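Boletín de Tralteven
16 de junio de 2024

El cepillado en la muda: lo que conviene hacer en casa antes de pedir cita

Desde mayo nos llegan cada semana perros de pelo doble con el subpelo apelmazado detrás de las orejas, en los muslos y bajo la cola. La muda de este año ha venido larga y muchos dueños piden que les rapemos al animal para acabar antes. Casi nunca lo hacemos. En un husky, un pastor alemán o un samoyedo, el manto exterior protege del sol y ayuda a regular la temperatura, y después de un rapado puede tardar más de un año en volver a salir, a veces con otra textura.

Lo que pedimos es que se cepille en casa. Con 4 sesiones cortas por semana basta para la mayoría de los perros. Un cuarto de hora cada vez es suficiente, y si el perro se cansa se deja para el día siguiente. Para el subpelo se usa un rastrillo de púas giratorias, siempre a favor del pelo y sin apretar. Luego se pasa un peine metálico de dientes anchos. Si el peine se engancha, ahí queda nudo, aunque por encima el pelo parezca suelto.

Los nudos no se mojan. Al secarse se cierran más y entonces ya solo queda cortar. Antes del baño hay que abrirlos con los dedos, empezando por la punta, y con un poco de acondicionador en espray si están duros. Las tijeras, mejor lejos: la piel del perro es fina, se levanta con el pelo y todos los meses derivamos al veterinario algún corte hecho en casa.
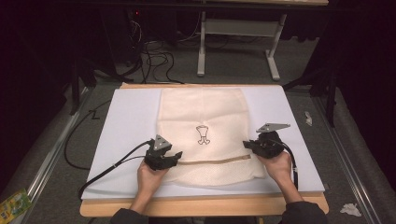

Las orejas merecen un párrafo aparte. En los perros de oreja caída el pelo de la base se enreda con el roce del collar y del arnés, y debajo se guarda la humedad. Conviene levantar la oreja, sujetarla con la mano por detrás y peinar en capas, de abajo arriba. Con los animales que se asustan del secador va bien cubrirles las orejas con una banda de tejido elástico. Sirve también un gorro de punto viejo, como el de color crema con la raya marrón claro, abierto por arriba y metido por la cabeza hasta que tape las dos orejas sin apretar la garganta. Tiene que caber un dedo entre la tela y la piel, y se quita en cuanto se apaga el secador. Si al destapar la oreja hay mal olor, enrojecimiento o una cera oscura, no es cosa de peluquería y hay que pedir hora en la clínica.

Sobre el baño en casa: una vez cada cuatro o seis semanas en época de muda, con agua tibia y champú para perros. El de personas tiene otro pH y reseca. En un perro mediano gastamos 70 mililitros de champú ya diluido, bastante menos de lo que suele echarse. El aclarado debe durar el doble que el enjabonado. Los restos de jabón en la barriga y las axilas son la causa de muchos picores que luego se achacan a la comida.

A los gatos de pelo largo se les aplica casi todo lo anterior, salvo el baño, que solo recomendamos cuando hay grasa o suciedad que el propio gato no puede quitarse. Peine fino, sesiones de cinco minutos y mucha atención a la barriga.

Avisos

El taller de cepillado se repite en el local de Brusivico. Lo dará de nuevo Lesego Nkosi, con la parte práctica sobre perros de los asistentes. Hay que traer cartilla de vacunación y correa corta. Las inscripciones se hacen en el mostrador, no por teléfono.

El champú de avena Pondico vuelve a estar disponible en envase de 300 mililitros. El formato grande sigue agotado y el proveedor no da fecha.

El rastrillo Ahonen de mango corto que vendíamos deja de servirse. Quien lo tenga puede encargar todavía las púas de recambio con la referencia 2863 mientras queden.

En verano cerramos los sábados por la tarde. Las citas de perros grandes pasan a primera hora de la mañana, por el calor.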